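The Bracket at the Bottom of the Crate

The Condori cell had run 700 cycles clean when it decided to hold on to a bracket and not let go, and I want it on record that I was thrilled. Seven hundred! Then a hiccup at cycle 707, and I was already out of my chair with a flashlight in my teeth before the alarm had finished its second chirp.

"Don't touch it," said Lilla Szénási from the desk.

"I'm not touching it."

"You're leaning at it."

I was leaning at it. The left gripper had closed on air, or so it claimed. The status line said EMPTY, the fingers said otherwise, and a folded bracket was hanging between them over the green cloth like a fish. The software believed it was free to go and get another one. It had started the reach, bracket and all, and rapped the rim of the crate so hard that the shelf rang. 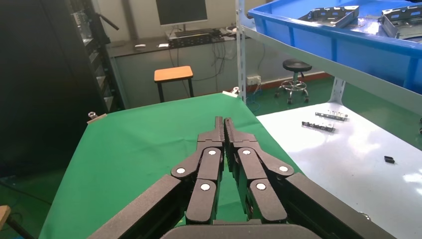 by Flor Ríos
Fiction | August 16, 2022

We pulled the stop and I got to do my favorite thing in the world, which is take a fault apart. I know how that sounds. But a machine that fails the same way twice is trying to tell you something, and a machine that fails once in 707 is telling you something wonderful and very quiet, and you have to hold your breath to hear it.

Lilla read out the log while I worked the jaw open by hand. The bracket dropped onto my palm. It had a bright scrape along one flange where it had met the crate, and the flange was bent in a way no Cosgate drawing had ever asked for.

"Grip width at close?" I said.

"Zero."

"It had a bracket in it!"

"It says zero, Flor. I can only read you what it says."

So either the encoder was lying or the fingers had really come all the way together, and the bracket had been hanging on by something else. I turned it over. One of the punched holes had a little crescent pressed into its edge, fresh as a thumbprint. I looked at the fingertip. I looked at the hole. Oh, it was beautiful. The tip had gone in through the hole and closed on the far side, with the metal hooked over it like a key ring. The encoder had told the truth the whole time. Fingers shut, zero width, nothing between them, and a part along for the ride.

I yelled loud enough that Brayan Salazar came in from the loading door to see who was hurt.

We cleaned up and ran it slow, at 5 percent, with both of us on the stops. I wanted to see it happen again and I wanted it so badly that I talked to the brackets. Come on, sweetheart, get your hole in the way. The arm went down, came up, went down. By suppertime we had 160 slow picks and every one was perfect, and Lilla had started eating crackers out of the sleeve without offering me any.
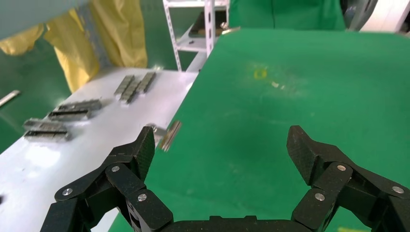 Edith Cabrera wanted to know, over the speakerphone, why a gripper that thought it was empty had been allowed to swing toward a shelf at full speed in the first place. Never mind the hole, she said. Suppose it had been a hand on that rim. Had anyone's hand been on that rim?

I looked at Lilla. Lilla put down the crackers.

"Mine," she said. "In June. I was straightening the crate. It was stopped."

"Stopped how?" said the speakerphone.

"Paused," said Lilla.

It was a long second. A pause on that cell was a polite request, and we both knew it. I had written the pause. I had been so proud of it, too, the way it resumed so smoothly, right where it had left off, without needing anybody to go around and reset the brakes.

I told Edith I'd have it torn out by morning, and I meant it, and I was wide awake all at once. We put in a real stop tied to the shelf side. We added a weight check at the wrist, so that zero width and a heavy hand could never again add up to EMPTY. Brayan stayed to hold the light and ask what everything was for, and I told him, at length. It got to be two, then three.

A little before four we hooked a bracket through its hole on purpose and let the arm close. The status line thought about it. Then it said HOLDING, WIDTH ZERO, and the arm stayed exactly where it was, and I hugged Lilla so hard that she dropped her pen under the desk. 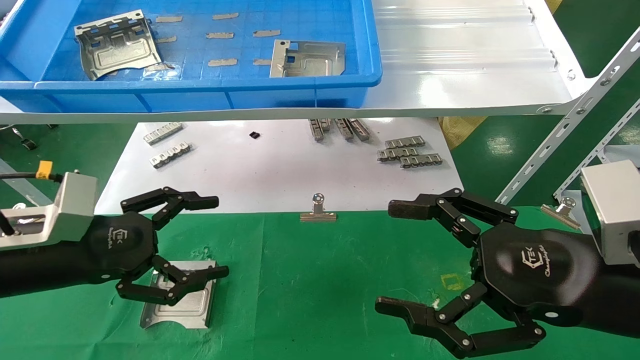
Both hands over the mat, with parts still to sort.

"Again," she said, feeling around for the pen.

I hung the next bracket.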